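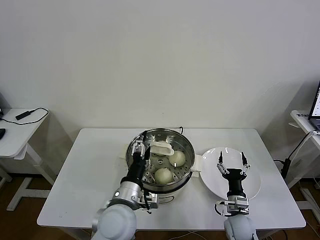

Continuity on a long-running television drama is mostly a matter of paperwork. For the second series of Fekbridge, the harbour-town thriller made by Munasinghe, the script department keeps a ledger of 600 entries, and each entry records an object, the character who last touched it and the page on which that happened. Food is the most troublesome category. Two steamed buns on a perforated tray, with a white plate beside the pot, is a simple arrangement to dress, yet a kitchen dialogue shot from three angles needs the buns in the same place each time. If one has moved to the plate, the ledger has to say on which line.

The ledger matters more than usual because of how the series is built. Fekbridge tells each episode twice: once from the side of Inspector Corton, and once from the side of the smuggler Gremo, whose real identity was withheld until the closing minutes of series one. Scenes shared by both characters are written as a single master scene and then divided. Anything that differs between the two versions is a deliberate clue, so an accidental difference is read by viewers as evidence.

Lakmal Pramanik, the script editor, joined after the pilot. He inherited 41 pages of notes on the fictional town, most of them about tides. "The tides were correct," he says. "The trouble was that the plot needed high water twice in one evening, five hours apart." The second landing was moved to the following morning, which meant that Gremo had to be given somewhere to spend the night. The lighthouse subplot came out of that change.

Series two has eight episodes against the first run's six. The extra length is spent almost entirely on Corton's suspension, which the original outline dealt with in one scene. Her access to police records is removed in the opening episode, and from then on she works from memory. Pramanik's rule is that she may use only information spoken aloud in her presence during series one. The writers searched the old scripts for usable lines and found 200. Fewer than half survived, as many had been cut before broadcast.

Gremo's half is looser. His episodes carry no on-screen dates, and the order of the middle three can be worked out only from the state of his left hand, which is injured in episode two and bandaged differently in each instalment afterwards. The make-up department holds a separate chart for this.

The finale returns to the ferry terminal where the first series ended. It was shot in October over 5 nights, with both versions of the confrontation filmed in full before the set was struck.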